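Our project was on food waste, and our group (me, Signe Hviid and Kaj Egilsson) got the part on packed lunches. We started in May with roughly 100 ideas and ended up with one table and one grocery bag! I wanted to know how people decide what gets eaten first and what gets shoved to the back – Kaj just wanted the tomatoes.

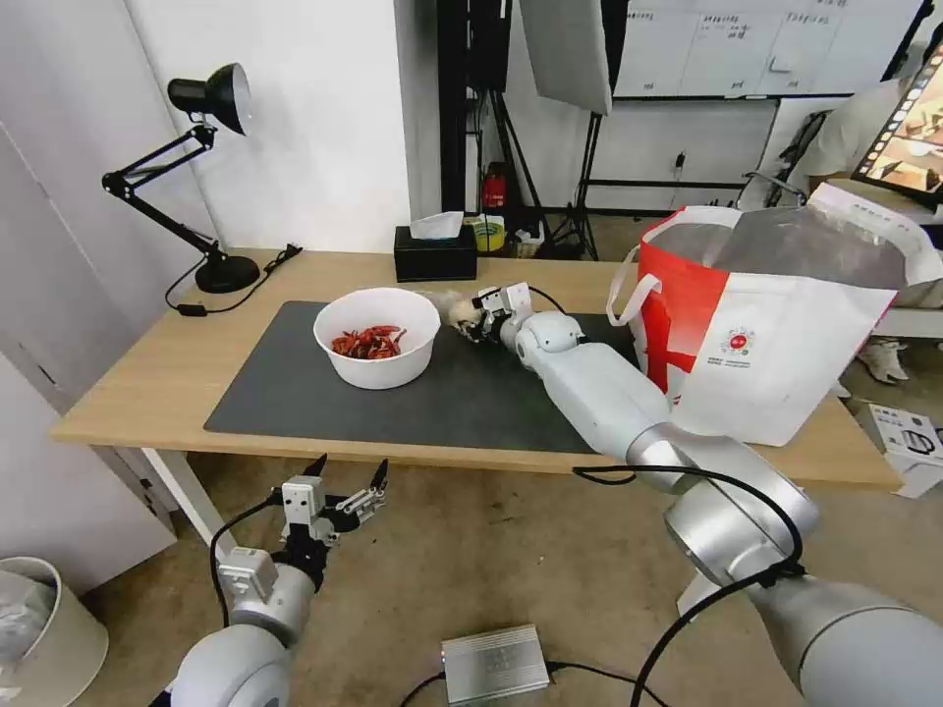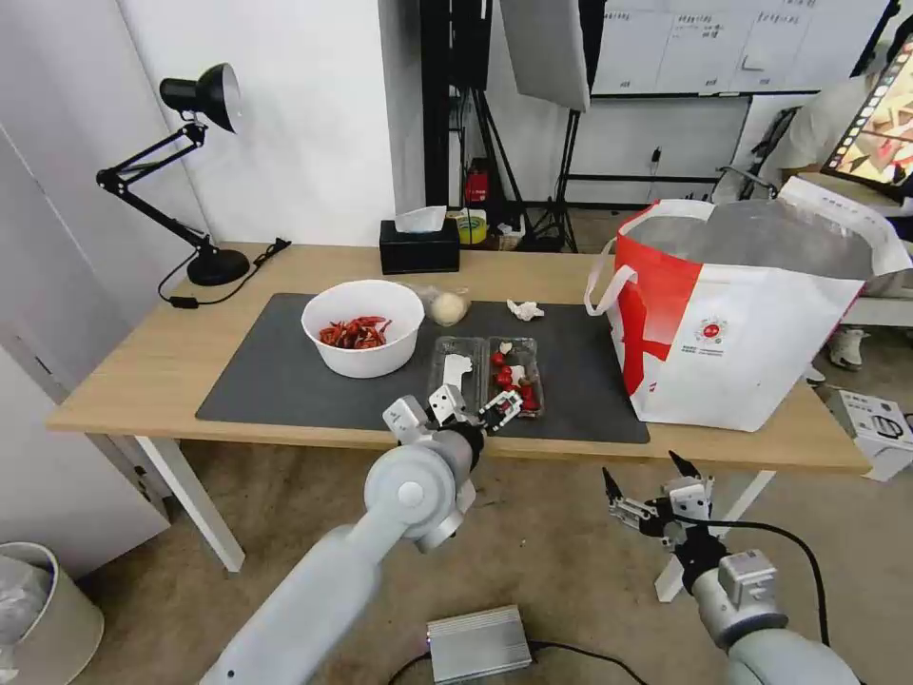
Dried red chili peppers in the white bowl, tote bag on the right.

The chilies were my pick, by the way. They keep for ages, so we used them as our "never wasted" food, and the bread and tomatoes went on the "eat within 24 hours" list. Signe thought that was way too strict for tomatoes and she's probably right. We argued over it for 2 whole meetings, and the final list still has her question mark next to them.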